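Ask me again in August

Every few months somebody sends me a clip and asks if I still plan to fold my own shirts. I do. Household robots have been 4 years away for as long as I've been writing this column, and what they are practicing has hardly changed. Small things, bright colors, a clear table.
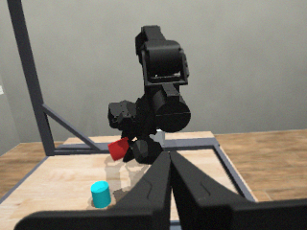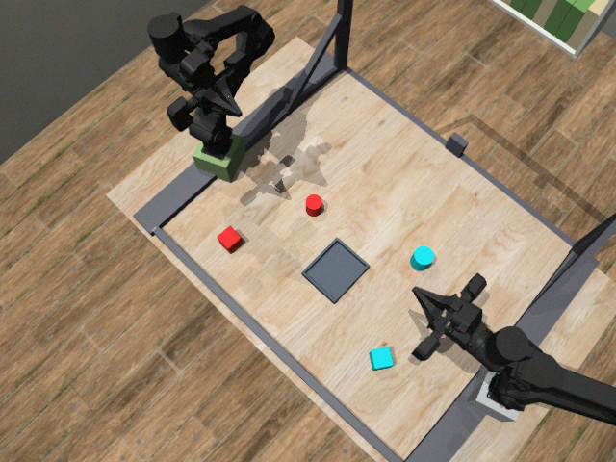

Two black arms and a few red and cyan blocks, all simulated.

By the Drovik house and shop columnist
2022-09-23

I have no quarrel with blocks. Sorting by color is fair practice, and a computer will let you drop a cube 1000 times without denting the floor. But my kitchen drawer holds a garlic press, three dead batteries and a lid that fits no pot I own. Nothing in it is a cube.

The shop floor is supposed to be the easier case, and maybe it is. At Fagundes, where I packed hinges for two summers, a good hand did 400 boxes a shift - and caught the bent ones by feel. The sales people at Gurkier tell me their system could manage 200. Could, on a good day, with straight hinges.

I'd buy one that did the dishes. I'd even put up with a slow one. What I won't do is count a cube in the air as a chore done, or clear my counter down to four blocks so a machine can cope with it. The sink is full tonight and I know who's washing up.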